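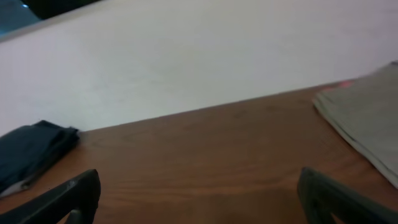 Barbara Żak had one question before she'd even put her bag down: would the arm cope with a cloth it had never handled before? Visitors to the Grandeo open day on 08/08/2019 kept coming back to that one, and our team loved answering it!

Grandeo welcomed 144 guests to its workshop for a full day of tabletop robotics, with 6 demonstrations led by the engineers who work on them. Soft materials drew the biggest crowd by far. Fabric bends, bunches and slides, and it's a real challenge for a two-finger gripper (we could talk about hems and creases all afternoon, and we pretty much did).
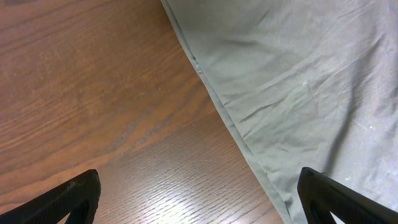
Next Open Day in October

Doors open again in October, with partners Stosent and Noster joining us for a longer program and more time for questions at the tables. Admission is free. School groups are very welcome, so please write to the Grandeo front desk to save a place.

We use cookies to improve your visit. Accept | Settings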